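Sorting and Folding Clothing in Guest Rooms
Housekeeping Procedures, Ondetti Residence
Revised Monday, May 30, 2022

This page sets out the standard method for sorting and folding clothing and soft items on the bed of a guest room. It applies to all rooms in the Sutcliffe and Tromeck wings. Questions should be directed to Shayne Hinds, Linen and Room Services.

Before you start

Wash and dry your hands. Confirm that the guest has requested the folding service and that the room number matches the service slip. Bags brought up from the laundry room should be opened on the bed, never on the floor.

Straighten the bed cover and smooth it toward the headboard. Keep the pillow end of the bed for empty bags and the foot of the bed for finished stacks. The middle is the work area.

Sorting

1. Take items out of the bag one at a time. Check each pocket and place anything found in the envelope attached to the service slip.
2. Separate dark items from light ones. Navy and black may share a pile. Tan, beige and gray form a second pile, and white is kept apart.
3. Set aside any item that is damp, stained or missing a button. These go back to the laundry room with a note.
4. Pick up soft items by the thickest part of the fabric. Lifting by a sleeve or strap stretches the seams.
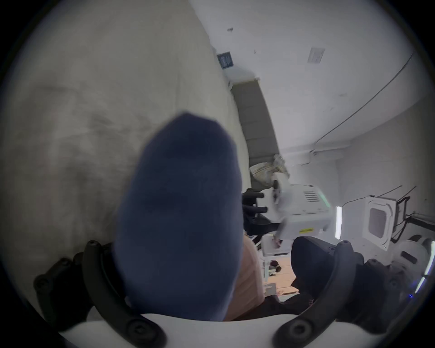
Dark blue item during sorting, with tan fabric beside it.

Folding

1. Lay the item face down and smooth it from the center outward.
2. Fold both sides in to meet at the middle, then fold the lower half up. Thick garments are folded once only.
3. Place heavier pieces at the bottom of the stack. A stack may hold up to 80 items of small linen, but clothing stacks should stay below the height of the headboard panel.
4. Socks are paired and folded flat – do not roll the cuffs over, as this loosens the elastic.

Finishing

Flatten plastic bags, press out the air and return them to the cart. Bags with holes are discarded. Place the finished stacks on the shelf or luggage bench, dark items to the left.

Enter the room number and time on form 1,594 and leave the guest copy with the stacks. Where a room has 2 guests, complete a separate form for each.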